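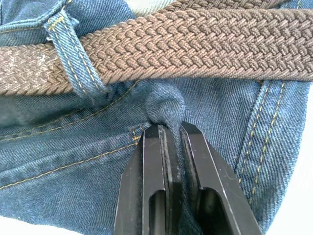
What should a visitor to a robot demonstration try to learn?

How the machine performs on the task as the visitor's own plant would run it, how often a person has to step in, and what was done to the workspace before the guests arrived.

CHAPTER 11
Visits, Demonstrations and Open Days

After reading this chapter you should be able to prepare for a supplier visit, keep a useful record during a live run, separate cycle time from throughput, and write a visit report that a purchasing department can act on.

Terms used in this chapter: assisted cycle, cycle time, grasp point, intervention, regrasp, reset, throughput, trial set.

11.1 Why soft goods are a hard case

Most readers will have seen robots move boxes, castings or bottles. These objects keep their shape when they are picked up. A controller that knows where the box is and how it is turned knows nearly everything it needs.

Clothing does not behave this way. A garment changes shape each time it is touched, and the same pair of jeans can lie on a table in more ways than anyone could list. Heavy cloth such as denim resists bending and springs back when released. Thin cloth slides and folds over itself. Belts, buckles and drawstrings add parts that move separately from the cloth they are attached to.

A two-finger gripper usually picks up cloth by pinching. The fingers close on either side of a small area, a fold rises between them, and the fold becomes the handle. In the run shown at the head of the chapter, the fingers hold a fold of denim just below a braided belt, and creases spread from the pinch toward the belt loop on one side and a double-stitched seam on the other. The grasp point matters. A pinch in the cloth alone takes one or two layers. A pinch across a seam takes several more, needs a wider opening, and holds differently under load. A pinch that catches the belt as well joins two parts that the next motion may need to keep separate.

A camera mounted near the fingers gives a close view of the cloth at the moment of contact. It gives little information about the rest of the garment. Many cells therefore use a second, fixed camera above the table. When you visit, ask which camera is used for which decision. The answer will tell you a good deal about how the system fails.

11.2 The Sturateck open day

The case used throughout this chapter is an open day held in September at Sturateck, which builds handling cells for garment sorting and resale. Fouzia Farooqui attended for Virnetti, a company that receives used clothing, grades it and repacks it. Naveed Pirzada, an applications engineer at Sturateck, ran the demonstration. The cell on show was sold under the name Kiani.

The stated task had four steps: locate a garment on a white table, take hold of it near the waist, lift it clear, and lay it in a second position for inspection. The program for visitors listed a 60-minute session. The first part was a talk, the second a live run, and the remainder was left for questions.

Farooqui had asked in advance for jeans with belts left in the loops. At Virnetti a good share of trousers arrive this way, and a person at the first bench takes the belts out. She wanted to know if the cell could accept the garments before that bench or only after it. Pirzada agreed to include them in the trial set.

This request is the most useful thing a visitor can do before a demonstration. A supplier chooses its standard trial set to suit its machine, and there is nothing dishonest in that. The visitor's job is to bring the work from the visitor's plant, with its usual faults.

11.3 Keeping a record during the run

Farooqui recorded 56 cycles. For each one she wrote down the type of garment, the start and end of the cycle, and any occasion on which a person touched the garment, the table or the controls. She did not try to judge the reason for a failure while the machine was running. Reasons were added afterward, from her notes and from the cell's own log, which Pirzada supplied.

Three kinds of event are easily confused.

A regrasp is a second attempt made by the machine alone. It costs time but no labor.

An intervention is any action by a person that the machine needed in order to go on. Straightening a trouser leg is an intervention. So is a press of the resume button.

A reset is the work of putting the cell back into its starting condition between cycles or between trial sets. At an open day the resets are often done by staff while someone is talking — visitors tend to look at the speaker and miss them.

A cycle that contains an intervention is an assisted cycle. It should be recorded as such even when the garment ends up in the right place.

11.4 Cycle time and throughput

Cycle time is the period from the start of one cycle to the start of the next while the machine is running normally. Throughput is the number of finished garments per hour, counted over a period long enough to include stops, regrasps, interventions and resets.

Suppliers quote cycle time and plants live on throughput. The Kiani data sheet gave a figure of 300 garments per hour. That figure had been found by dividing one hour by the cycle time, which gives 12 seconds per garment with no allowance for stops of any kind. Pirzada said so when asked, and offered the log from a longer run on unbelted trousers. Farooqui noted that the longer run did not cover her case and requested one that did.

When you are given a rate, ask for the length of the run behind it, the mix of garments, and the number of people within reach of the table.

11.5 The visit report

A visit report states what was seen, under what conditions, and what was left open. Opinions go in a separate section at the end. Farooqui's report to Virnetti used these headings:

Purpose of visit
Equipment shown, with software version
Trial set and who supplied it
Conditions: table surface, lighting, staff present
Cycles recorded, assisted and unassisted
Figures supplied by the vendor, with their source
Open questions
Remarks

Under open questions she listed how the cell decides that a belt has been caught together with the cloth, and how finger wear is checked. A competing cell from Zoltness was to be visited under the same headings, so that the two reports could be laid side by side.

Section 11.6 works through the record sheet line by line. A blank copy is printed at the end of the chapter.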